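From the Gas Desk: Pipeline Work at Cemness Begins in April

Many members have asked us what happens with the gas line between Trallwood and the Cemness terminal, so we give a short update here.

The line has a length of 94 kilometers and it was built in two stages. The older stage, on the Trallwood side, will be closed for 26 days in April for inspection and for the replacement of four valves. During this time, gas for the towns on the route will come from the Maes storage site. The operator has informed us that Maes is now filled to 53 percent, and this is enough for the planned period if the weather stays normal for the season.

Households should not notice any difference. Industrial customers with interruptible contracts are in another situation. They can receive a request to reduce their use between 6 and 9 in the morning, when the pressure in the network is lowest. Such a request must come in writing at least one day before. If you receive it by telephone only, please ask for the written form and keep a copy, as you will need it for the later compensation.

We also received questions about the compressor station at Modier. The station will continue to work during the closure, but with one unit only. Neighbors may hear more noise than usual on the first Saturday, when the second unit is stopped and the valves on the yard are tested. The test starts after 10 in the morning and should be finished before lunch.

Zdenka Vukčević, who follows the network tariffs for our newsletter, reminds members that the cost of this work is already included in the present transport tariff. There will be no separate line for it on the invoice. The next tariff review is a different procedure, and we will write about it when the draft is published.

Members who want to see the work schedule can ask for it at our office. It exists for the moment only as a printed table, and the dates for the two river crossings are still missing in it.
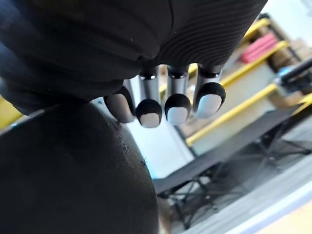
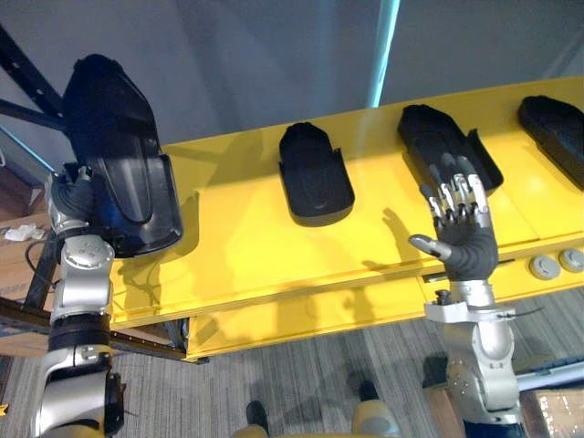

Photos: newsletter archive

Questions about interruptible contracts can be sent to the gas desk until the end of the month. Please write your customer number in the subject of the message.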